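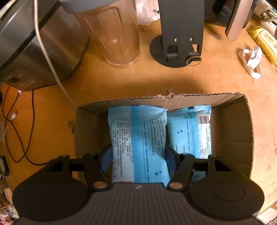 桌面取放软件图集:感知、规划、控制与工具链

Stoltden 操作软件部编。本图集收录桌面取放软件在日常物品环境中的工作情形,并附各模块的简要说明,供合作单位、来访人员及新入职的软件工程师参阅。图集按软件的处理顺序编排,从数据进入系统开始,到回放与评测结束。各条说明对应现行版本,旧版接口的差异另见发布记录。

本项目的对象为软包装小件物品:袋体薄,封口处有压痕,表面印刷密集,竖放于敞口纸箱内,取出与放回均须避开箱壁及相邻物品。此类任务对机械部分的要求并不高,主要困难集中在软件一侧。袋体受力后轮廓随即变化,同一件物品在夹持前后所呈现的外形差别较大,按刚体假设编写的位姿估计程序在这里误差明显。

软件由四个部分组成。Clarenex 负责感知,Prosser 负责规划,控制部分直接运行于执行端,Jistdale 为数据整理、回放与评测工具。各部分之间以统一的消息格式通信,可单独升级,也可单独停用。

一、数据接入

手持式夹爪所记录的图像与开合量按同一时钟写入。接入程序首先核对时间戳,出现倒序或跳变的片段予以标记,不进入后续处理。早期版本曾允许程序自动插值补齐,后因补齐片段在训练中造成开合时刻偏移,该功能已经取消。

片段以一次完整取放为单位切分。切分点由开合量曲线给出,人工复核时可前后移动,但不得跨越相邻片段。操作员在箱口上方停顿较久时,曲线会出现平台,切分程序偶尔将其误判为动作结束,复核人员应予注意。

当前用于训练的片段为 3,000 条,另有 1,000 条留作评测,两者不得互换。评测片段的目录在服务器上设为只读,申请临时写入权限须说明用途。

二、相机标定与夹爪自遮挡

夹爪本体始终占据图像下部,指部连杆和指垫亦随开合改变位置。Clarenex 在处理每一幅图像之前,先依据当前开合量生成夹爪遮罩,将本体区域排除在目标检测之外。遮罩由标定文件计算得出,更换指垫或重新安装相机之后须重新标定,沿用旧文件会使遮罩边缘与实际指垫错开,错开部分可能被识别为物品的一部分。

标定程序随软件一并提供,运行时要求夹爪在全行程内缓慢开合。程序输出残差曲线,由操作员判断是否接受。曲线两端偏高属于正常情况,中段出现尖峰则应检查连杆间隙后重做。

三、目标分割

袋体与纸箱的分割采用轮廓与纹理并用的方式。袋面文字密集,纹理信息充足;纸箱内壁颜色均匀且处于阴影之中,纹理稀少。程序对两类区域分别设置置信度门限,门限值写入配置文件,不在代码中固定。

箱口边缘撕裂、翻折之后,边界不再是直线。旧版程序以四边形拟合箱口,在此类纸箱上会把翘起的纸板划入可通行区域。现行版本改用折线描述箱口,折线顶点数不设上限,但过短的线段会合并,以免给规划部分带来不必要的负担。

相邻竖放的袋体是分割中较难的情形。两袋颜色接近、边缘相贴时,轮廓线时断时续,程序主要依靠印刷图案的走向区分归属。置信度不足时,Clarenex 会把两者作为一个整体上报,并附“未分离”标志。规划部分收到该标志后不直接下达夹取指令,先请求换一个视角。

四、杂物环境下的处理

桌面保留日常用品,不做清场。电源线、包装袋、炊具及各类小件均按障碍或背景处理,软件不要求逐一识别其名称。线缆截面细、形状不定,深度图中常常缺失一段,Clarenex 为此单设线状物检测,检测结果以膨胀后的带状区域写入障碍图。

半透明和反光表面的深度数据不可靠。程序遇到此类区域时采取保守处理,以图像轮廓向下投影至桌面,将所围范围全部视为占用。由此损失的可用空间在桌面任务中一般可以接受;空间过于狭窄时,规划部分会返回无解,由操作员调整物品位置后重试。

木质桌面的划痕与污渍曾被误检为小件物品。现行版本增加高度判据,高度低于门限且与桌面连续的区域不再单独建立目标。

五、夹取位置的选择

Prosser 接收分割结果后,在袋体上沿生成候选夹取位置,并对每一候选计算指垫接触范围、与箱壁的间隙以及与相邻物品的间隙。封口压痕处较为挺直,夹持后下垂较少,评分略高;袋体中部容易鼓胀,评分较低。评分权重可由配置文件调整,调整后须重新运行评测。

候选位置全部落在间隙门限以内时,Prosser 按照由外向内的次序尝试改变夹爪朝向。朝向改变的幅度受腕部姿态限制,超出限制的候选直接舍弃,不做截断处理。截断后的姿态与评分时的姿态不一致,曾导致指部连杆碰触箱沿。 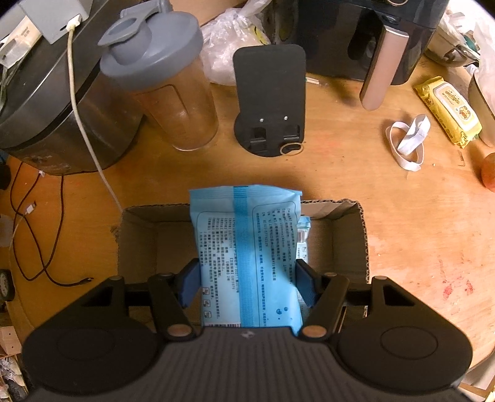
六、提起与放回

提起动作分段执行。第一段沿箱壁方向竖直上移,速度较低,其间持续比较袋体下沿与箱口折线的相对高度;下沿越过箱口并留出规定余量之后,方可进入横向移动。放回时次序相反,横向对准在箱口以上完成,进入箱内后只允许竖直方向的运动和小幅修正。

袋体下沿常被夹爪本体或箱壁遮住,程序无法直接观测。此时使用夹取前记录的袋体长度进行推算,并随提起高度更新。推算值与观测值的差超过门限时,以较低的一个为准。对于内容物集中在底部的软袋,提起后袋体会略有拉长,推算中已计入相应余量。

放回过程以接触为终止条件。指垫所受竖直方向的力发生变化后,控制部分保持当前位置,确认变化持续存在,再张开夹爪。若未经确认即行张开,袋体可能倚靠在箱沿上而未落入箱内。

七、控制周期与延迟

从图像到达至控制指令更新,整条链路的延迟上限定为 100 毫秒。超过上限时,控制部分不使用该次感知结果,沿用上一次的目标并降低速度;连续超限则停止运动,等待操作员确认。上限值在启动时从配置文件读取,运行过程中不可修改。

各模块须在日志中写明本模块的开始和结束时间。曾有版本仅记录总延迟,出现超限后难以判断原因所在,排查往往耗时较长。现行日志格式增加了排队时间一项,图像处理完毕但等待发送的时间由此可以单独看出。

日志写入采用独立线程,磁盘占满时只停止日志,不影响控制。操作界面会给出提示,提示出现后应在本次任务结束时清理磁盘,不宜在任务进行中操作。

八、夹持力的调节

软袋的夹持力不宜固定。力过小时袋体在提起过程中下滑,力过大时袋面起皱,印刷图案变形,进而影响后续的跟踪。控制部分先以较小的力闭合,再依据袋面图案相对指垫的位移逐步增加,位移停止后即不再增加。

跟踪所用的图案区域应避开封口的皱褶。Clarenex 会在夹取之前选定区域并交给控制部分,选定之后直至张开不再更换。区域被遮挡时,夹持力保持不变,不作增减。

软件随附 6 组参数,分别对应不同厚度与表面的包装。操作员应根据物品选取最接近的一组作为起点,不建议从零开始编写。新增参数组须附带回放记录,经评测通过后方可合入主分支。

九、恢复策略

夹取失败后的处理由 Prosser 统一安排。控制部分仅上报失败类型,包括未接触、滑脱、目标移动和受阻,不自行重试。未接触时重新估计目标位置;滑脱时更换夹取位置;目标移动时退出箱口上方后重新观测;受阻时沿来路退回,并将受阻位置写入障碍图。

同一目标连续失败后,系统停止并提示操作员。连续次数的上限可在界面中设置。设置过大时,反复夹取会使袋口逐渐变软,后续尝试的条件越来越差,因此评测中一律采用默认值。

目标倒伏于箱内属于单独的情形。竖放时的候选生成方法不再适用,Prosser 切换至倒伏模式,从袋体侧边寻找可夹取的位置。该模式仍在完善,纸箱较深时成功率偏低,目前不在对外演示中启用。

十、Jistdale 回放工具

Jistdale 可将任意片段按原时序送入感知与规划部分,无须连接执行端。回放界面左侧为图像与分割结果,右侧为障碍图、候选夹取位置及评分,下方为开合量与延迟曲线。拖动时间轴时,各窗口同步更新。

回放支持两个软件版本并列比较。比较时应使用同一份标定文件,界面会在标定文件不一致时显示警告,但不会阻止继续运行。警告内容随结果一并导出,评审人员收到带有警告的结果应退回重做。

片段可以添加文字批注。批注与时间戳绑定,随片段一起保存,不写入图像。批注用语应尽量具体,例如“左侧指垫先于右侧接触袋面”;仅写“效果不好”的批注在季度整理时会被删除。

十一、评测办法

评测以完整取放为单位计分,中间步骤的结果仅供分析,不单独计入。袋体最终竖立于箱内、相邻物品未被带倒、桌面其他物品未被碰触,方可记为通过。任一条件未满足即记为未通过,不设部分得分。

实机评测由未参与该版本开发的人员执行。摆放位置由 Jistdale 随机给出,操作员照屏幕提示摆放物品,允许误差在界面上标出。摆放后不得为便于夹取再作调整。评测期间的照明条件应予记录,自然光下的评测须注明时段。

离线评测于每周一自动运行,结果发送至版本负责小组。离线结果与实机结果不一致时,以实机结果为准,同时将相关片段列入复核清单。近期的不一致多出现在相邻袋体未分离的片段上,离线程序无法模拟换视角后的图像,只能按原视角给出判断。

十二、版本与配置管理

配置文件与代码同库管理,修改须经审阅。现场临时修改的参数在任务结束后应当提交或还原,系统启动时会比对本地配置与库中版本,存在差异则在界面顶部列出条目。

标定文件不入主库,按设备编号另行存放。设备之间不得复制标定文件,包括同一批次的夹爪。曾有因复制标定文件导致遮罩偏移的记录,相关片段已全部从训练集中移出。

消息格式的变更须提前一个版本周期公布。变更期内新旧格式并存,各模块应同时支持。停止支持旧格式的版本号会写入发布记录首页。

十三、已知问题

袋面反光较强时,图案跟踪可能短暂丢失,夹持力随之停止调节,通常在反光移开后恢复。

线状物检测对紧贴桌面、颜色与木纹接近的细线仍有漏检,操作员摆放物品时应留意夹爪运动范围内的线缆走向。

箱口折线在纸板被夹爪碰动之后不会立即更新,需要等待下一次完整观测。动作较快时,放回阶段可能使用到旧的折线。下一版本计划在接触发生后强制触发更新。

Jistdale 并列比较模式在片段较长时占用内存较多,建议先裁剪再打开。

十四、使用与转载

图集中的图像与文字可用于教学及学术交流,使用时请注明 Stoltden 操作软件部。用于产品宣传或商业出版的,应事先提出书面申请。训练片段与评测片段不随图集公开,合作单位可按协议申请查阅,查阅在本部机房内进行,不提供下载。

图集随软件版本更新,9 月版增补了恢复策略与评测办法两部分,删去了旧版四边形箱口拟合的说明。勘误请注明条目编号和所用软件版本,寄送操作软件部文档组。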